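Household Talk > Cleaning and Small Repairs
Topic: Concentrate or ready-made cleaner for a small flat?

fetum_lane
Posted April 3, 2018
Good evening to all. I moved in October to a small flat and I must decide how to buy my cleaning products. The shop near me sells Renska concentrate, and one bottle is enough for 60 buckets, so they write. My neighbour says that concentrate is a waste because everybody pours too much. I have very little storage, one shelf under the sink.

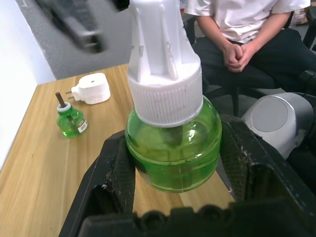
I clean the kitchen floor and the tiles every week and the windows perhaps two times in a year. What would you buy in my place?

Zavala60
Concentrate, without doubt. But buy a measuring cup. Your neighbour is right that people pour by eye, and then the floor is sticky and they blame the product.

alitz_m
I do not agree with Zavala60. For one person in a small flat the saving is very small. I used ready-made spray for years and I never had to mix anything or carry a bucket.

Zavala60
You pay mostly for water, alitz_m. And how do you wash a floor with spray?

alitz_m
With a flat mop. It takes me ten minutes. Not everyone has 200 square metres.

fetum_lane
Thank you both. I forgot to ask a second thing. I want to keep everything off the floor and the worktop when I clean, also the cables. The landlord does not allow drilling. Are the stick-on hooks good enough?

alitz_m
On smooth paint, yes. Wipe the wall first, let it dry, press the hook well and wait one day before you hang something on it. Check the weight on the packet, and keep anything electric far from the sink and from splashes.

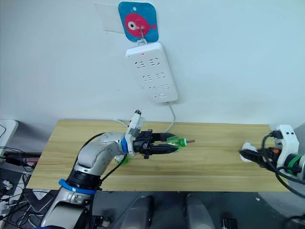 Re: Concentrate or ready-made cleaner for a small flat?

renska_no
I would not trust them in a kitchen. Mine fell after one winter, and a piece of paint came with it. For cables I use a box on a shelf.

fetum_lane
I will try one hook in the hall first. And I will take the small concentrate, with the cup.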